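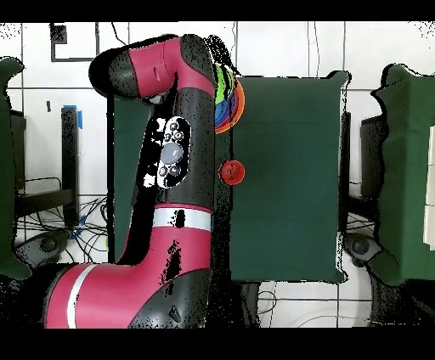 3.2 Nested cups and bowls as a sorting material

Few household things say as much about order as a set of plastic dishes that fit inside one another. A nested stack is compact, it is pleasing to look at, and it holds a small puzzle: every piece has a place that depends on the pieces on either side of it. We came to this study through an interest in how kitchen shelves get tidied, and the bright picnic-style dishes we settled on have been a joy to work with.

Our material was drawn from two sets, which we call Sanel and Frota after the shelves they were kept on. The pieces come in strong, plain colours, and they can be set out on the table upright, tipped over, loose or already stacked. We used a dark green cloth throughout. Light and warm colours stand out well against it, and it drapes over the table edges and stays put when a cup is dragged across it.

3.3 The half-built stack

The layouts that interested us most were the unfinished ones. In Figure 2 a stack has been built from largest to smallest and two pieces are still out on the cloth: a lime-green bowl standing upright and an orange cup on its side behind it. For a person tidying up, these two are quite different jobs. The bowl can be lifted as it is, but the cup has to be turned before it can join anything, and its open mouth tells you which way the turn should go.

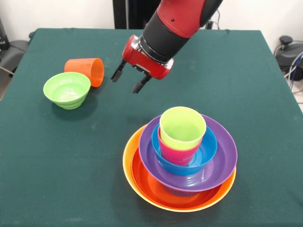

Figure 2. A stack of six nested bowls and cups, with a green bowl and an orange cup still to be placed.

We score such a layout by the loose pieces and by the turns they need. Figure 2 therefore has a loose score of 2 and a turn score of one. This is a very simple measure, and we were delighted by how far it went. In the Cloklow notes, where each layout was also graded by eye for untidiness on a scale that runs up to 9, the two measures put most layouts in the same order. Where they parted, the cause was usually a piece lying behind another, so that a person looking from the front had to lean over to see what it was.

Size matters too, though less simply than we first thought. Two neighbours in a stack may differ so little that the eye alone can't settle which goes inside which - one has to try them. Colour is a great help to memory here. After a few sessions people stopped comparing rims and went straight to "orange, then purple", and a stack put together from memory in this way has a rhythm that is lovely to watch.

Plates bring a further question, as they are shallow and will sit on top of one another in almost any order. A pile of plates can be stable and still look wrong. We therefore kept a separate count for mixed layouts, in which plates, bowls and cups share the cloth and the first decision is what belongs with what. One common start was to line the plates up along one side, leaving the rest of the table free for the deeper pieces. 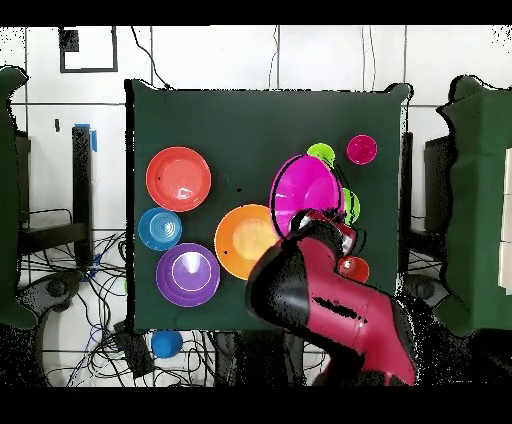
3.4 Scoring mixed layouts

Mixed layouts were scored in two passes. The first asks whether like is near like: plates with plates, cups with cups. The second applies the loose and turn scores within each group. A column of plates that touch but do not overlap counts as grouped and loose, and a bowl in the air is left out until it has been set down. The full scoring sheet, which we share with the Zisley shelf study, fits on one side of paper and can be learnt in a single sitting.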